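Tosdale workshop, notebook, February

8:40 a.m. Heat was off again when I got in, so the first glaze bucket had a skin on it like old pudding. Stirred, sieved, stirred again. Sieved a second time through the finer mesh and got a teaspoon of grit that I would rather not think about.

Subject for today is felt. We have been arguing about felt since the fall, and I have agreed to write down what we know so that we can stop. The felt goes under anything that sits on the painted tables in the front room: baskets, trays, the bowls that people pick up and put down harder than they think. Before felt we had cork, which crumbled. Before cork we had nothing, and the tables show it.

Three sorts tried so far.

Dulden, the gray. Sold by the roll, 250 cm wide, which is wider than any table we own, so there's always an offcut. Cuts clean with the rotary blade, poorly with scissors. Lies flat the same day. Marks if you drag a foot ring across it, and the marks brush down to something fainter but don't go away.

Gajewski, the brown. Thicker, nicer in the hand, smells of barn for a week. Came folded and has kept its folds out of loyalty. I put the big plane on it overnight with two bags of clay on top (this is not what the plane is for) and got one crease out of four. Good under the heavy planters, where nobody will ever see it.

Sample square with no name on it, from the bottom drawer. Pilled if you looked at it. Now a pen wiper.

So the gray wins, and the order goes in for one more roll. Cost with shipping was 600 last time, and I expect to be unpleasantly surprised. Order number from the last one was 3481, written here because the slip of paper it was on has gone where slips go.

11:15 a.m. Glaze tests out of the small kiln. Tile 20 is the one we wanted, a pale green that doesn't turn gray where it runs thin. Tiles either side of it are the color of a hospital corridor. The difference between them is half a percent of copper and, I suspect, which shelf they were on. To check, same three tiles go back in with their places swapped. If 20 goes corridor too, I'm blaming the shelf and taking the rest of the day off.

Asine clay is behaving. Two cracked handles from the last batch, both mine, both attached late in the day after I had said out loud that I should stop. Handles to be done in the morning from now on.

Bowls: keep the rim thick. We thinned it for a while on the theory that thin looked expensive. Thin chips. The thick one with the rounded edge survives the sink, and people hold it properly without being told. The foot needs one more pass with the diamond pad before it goes on anything soft – I can still feel a burr on most of them.

2:30 p.m. Front room. Laid out the tray, a bowl and the wicker basket on the gray to see whether the whole arrangement looks like a shop or a yard sale.
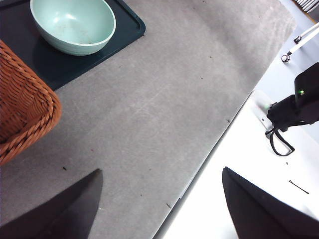

Gray felt is forgiving about color and forgiving about nothing else. The mint glaze sits well with it, better than it did on the brown, and the dark tray gives the bowl something to stand against. The orange in the wicker stops the lot from going dreary. On the debit side, every crumb gets an audience: dark specks down near the edge, another farther up, and pale scuffs across the middle for good measure. There are brown smudges in the bottom of the bowl as well, faint, and I can't decide if that's glaze or somebody's lunch. Wipe it before deciding. If they stay, it goes on the seconds shelf and we say "character."

Tried the lint roller on an offcut. Takes the crumbs and a fair amount of felt. The stiff clothes brush is slower and leaves more of the table covering on the table. Brush along the length, never in circles, circles leave a swirl that catches the window light all afternoon.

Edges: leave them raw. I hemmed one piece last month and it sat up like a toupee.

4:50 p.m. To do, in the order I will probably avoid it:

Order gray roll, ask if they will cut it to table length first
Feet of the bowls, diamond pad, all of them
New brush for the front room, the old one to stay in the glaze room where it has clearly been living anyway
Swap the tiles, refire, write down the shelf this time
Move the brown felt under the planters and fold the rest along the folds it already has

Bucket has a skin on it again.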